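3.2 Snack packets

Single-serve packets made up 80 of the 1,117 items sorted at the Trerngate tables. Most were small sealed pouches holding one cake or biscuit, with a printed label across the top (Figure 4).
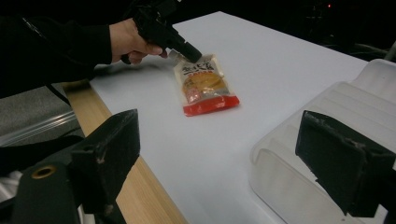 Why were single-serve packets treated as their own group? They crush easily, and households stored them apart from larger bags of food.

Figure 4. Small sealed snack packet on a white tabletop, beside a translucent plastic bin.

Colour was a poor guide to contents, as Nutsugah and Lappalainen also found. We recorded each label in its original language.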